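Skukevwood Memorial Park and Chapel
Visitation and Service Readiness Checklist, with Comments
Inspection date: May 12, 2026
Inspector: Siebe Claeys
Chapel capacity posted: 166

Entrance and Walkways
1. Ramp handrail secure at both ends — Pass
2. Walkway free of loose gravel — Pass
3. Curb paint visible at the hearse lane — Needs work. Repaint before August.

Chapel
4. Exit signs lit — Pass
5. Center aisle clear for the casket carriage — Pass
6. Chairs set — 162. Leave four wheelchair spaces open.
7. Candle stands kept clear of drapes and ribbons — Fail on first visit, corrected the same morning.

Family Room and Refreshments
8. Hot drinks served in cups with sleeves; lids offered — Pass
9. Cords taped down behind the serving table — Pass 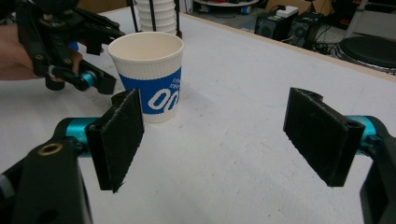

Liesbeth Van Beek: Item 9 should stay open. The tape lifts whenever the side table is moved for the guest book, and an older visitor caught a heel on it during the Trindton visitation. I would ask for a floor cover.

Response: Agreed. Item 9 is changed to Needs work. Anouk Segers will order a cover.

10. First aid kit sealed and in date — Pass
11. Tissues and water within reach of the front row — Pass 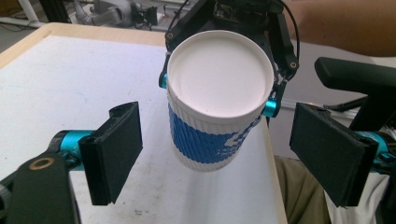 Graveside Equipment

12. Lowering device rated to 1000 pounds, label readable — Pass
13. Straps free of cuts and fraying — 2 straps removed from use
14. Planks and greens laid flat, no gaps at the edge — Pass
15. Tent stakes capped — Needs work on the north side

Comment: New straps are to be fitted and tested before the next burial. Ans Van der Linden holds the test log.

Next inspection: August
Copy to: Lotte Jansen, front office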